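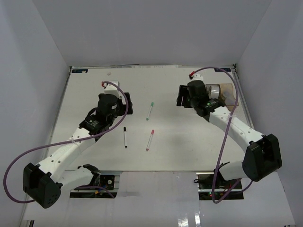

Markers and tape: keeping the little things in order

I have been fussing over my work table for longer than I'd like to admit, and if there is one thing I've learned, it's that the small stuff causes the most grief. Saws hang on a hook and stay there. Markers wander off, dry out, and turn up under the bench in June with no caps on.

So let's start with markers. Push the cap on until you feel it click, every time, even if you plan to pick the pen up again in a minute. Store them lying flat. A colored marker kept standing in a mug with its tip in the air can go faint on you, and then you end up scribbling on a box flap for ages trying to coax it back (I've done plenty of that!). A shallow tray, 12 inches long or so, suits them nicely.

I also like to give each color a job. Black is for addresses and anything the mail carrier has to read, red is for FRAGILE and THIS WAY UP, green means the box is checked and ready to close, and blue is for room names when somebody in the family is moving. Write the list on a card and tape it inside the tray lid. 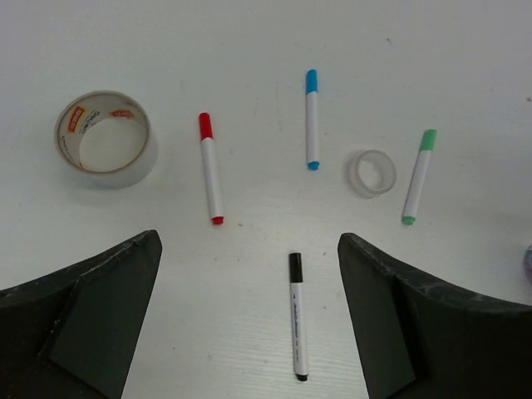

Tape wants a bit of looking after too. Fold the end of every roll over on itself, just half an inch, before you put it down — you'll bless yourself the next time you have a carton in one arm. Clear tape is the worst for hiding its end, so if yours has already vanished, run a fingernail slowly around the roll under a bright lamp until you feel the ridge. Keep the wide packing tape for seams and the narrow stuff for labels and gift wrap.

Lay the rolls on a clean surface, because sticky edges pick up sawdust and pet hair like you wouldn't believe. When we packed up the house in Waltwood we went through almost 40 rolls, and the gritty ones peeled right off the cardboard.

Last of all, wipe the table down before you put everything back in the tray. A damp cloth and a drop of dish soap will do.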